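Let the Reading Room Keep Its Plain Name

The town of Urkby has spent most of the spring arguing over a plaque. The library board wants to put one up in the reading room to honor Shobha Acharya, who taught evening English classes there for many years and helped a good share of the town's newer families fill out their first forms. A donor has offered to pay for it, and for a bronze portrait to go with it. The board will take the matter up again in June.

I am in favor of honoring her. I took two of her classes myself, after my family moved here, and I still have the workbook. My objection is to the portrait, and more broadly to the idea that a community has arrived somewhere once one of its members is cast in metal and bolted to a public wall.

The case for the bronze is easy to state. Chinyere Briggs made it well at the last open meeting. She said that every face on the walls of our public buildings belongs to the same few families, the ones who owned the mill and the land on Water Street, and that children notice who is missing. She is right. I walked through the town hall afterward and looked, and I could not find one person who came to Urkby with an accent.

But look at what happens to the faces we already have. There is a bust of a man named Egan in the lobby of the old courthouse. People hang coats near it. I have asked several people who work in that building what he did, and I got a different answer each time. One said he was a judge. Another said he paid for the roof. He was important enough to someone that money was raised and a sculptor was hired, and now he is furniture. I don't see why we should expect a better outcome for Mrs. Acharya.

The donor's offer is $4,000. It would cover the plaque and a small portrait, with a little left for the unveiling. I asked the library what the same money would do for the evening classes, which have shrunk to 2 hours a week on Sunday afternoons. The answer was that it would pay a teacher for a second session through the winter. There is a waiting list for those classes. The people on it work during the day, and many of them have children with them when they come.

That last point matters more than the board seems to think. Mrs. Acharya never turned away a parent who showed up with a toddler. She kept a box of things for them to play with and taught over the noise. A lot of the vocabulary I learned in that room was kitchen vocabulary, picked up at the low table while my daughter served me pretend lunch.
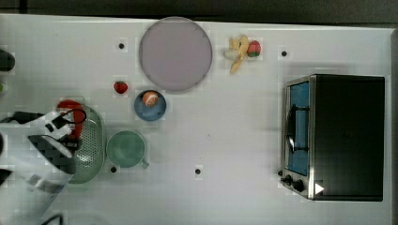

The current classes have no such arrangement, and parents who can't find a sitter drop out. A portrait will do nothing about that. A second session with someone to mind the children might.

Supporters of the bronze say the donor's money is for a memorial and can't be moved. Maybe so. Donors are allowed to have conditions. But the board is allowed to ask, and as far as I can tell it has not. The Naltach fund, which pays for our summer concerts, began as an offer to build a fountain. Somebody sat down with the family and talked it over, and the concerts have run for 7 years.

I would also point out that the plaque and the portrait are separate items. A plaque with her name, the years she taught and a line about what she did would cost very little. Put it by the door, where people coming to class will pass it. Name the new session after her as well. Then her name would be on the schedule and on the sign-up sheet, and people would say it out loud every week.

Ms. Briggs told me she thinks this is how immigrants always get offered the practical thing while others get the statue. I have thought about that a good deal – it is the strongest argument I have heard, and I don't have a full answer to it. If the board votes for the bronze, I will go to the unveiling and clap. But I would want the members to read the waiting list first, and to call the donor before they call the sculptor.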